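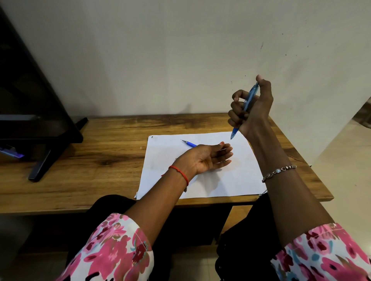
*A desk task at the Plilureck open day: one pen in the raised right hand, a second blue writing instrument under the left, and a sheet of paper between them.*

Plilureck opened its manipulation lab to outside visitors in June and spent most of the afternoon on a single subject, the handling of pens and paper at an ordinary desk. The program ran in two parts. The first covered how people perform short desk tasks, recorded from head height. The second covered how the lab's two-arm system, Sterkero, attempts the same tasks after training on those recordings.

Dewanti Jugah, who leads the recording work, said the task set was kept narrow on purpose. It includes picking up a pen, changing the grip, placing the tip on the sheet, holding the sheet still with the other hand, and putting the pen down. Each recording starts with the hands in view and ends when both hands have left the paper. The current set holds 332 recordings. After review, 317 were kept for training. The other 15 were dropped, mostly for timing faults between the video and the wrist position data.

According to Jugah, the hand that does not write causes most of the trouble. People rest it on the sheet in many ways, with the palm down, on its side, or turned up with the fingers curled. Some keep a spare pen under the fingers while they work. Labeling software tends to mark such a hand as idle, and the lab now labels it by hand. A hand lying on the paper is logged as a contact even when it applies little force.

The second part began at 2 p.m. Sterkero was run on a bench 40 inches wide, with a fixed overhead light and plain copy paper. The operators showed grasp and regrasp first, then tip placement. Grasping from a flat surface was reliable throughout the session. Regrasping was slower, and the arm paused before each change of grip while the controller updated its estimate of the barrel angle. Translucent barrels remain harder to track than solid ones, and the lab has added more of them to its test kit.

Paper handling drew the most questions. A sheet with a curled corner shifts under light contact, and the present controller corrects for sliding but has no model of the curl. Jugah said a change to the contact estimate is being tested on a separate bench and was not ready to show.

The software layer that converts head-height video into arm targets is called Hulura. It was developed with Ginting, a motion analysis firm that also supplied the wrist sensors used in the earlier recordings. Hulura runs on one workstation and does not require markers on the hands. Visitors asked whether bracelets and long sleeves affect the result. Jugah said both are left in the recordings, and that loose sleeves do reduce accuracy at the forearm, with less effect at the fingers.

Plilureck plans to extend the task set to folding and stapling. Recording guidelines and the label definitions are available from the lab on request. Videos of the Sterkero runs will be added to the same package once the audio has been removed.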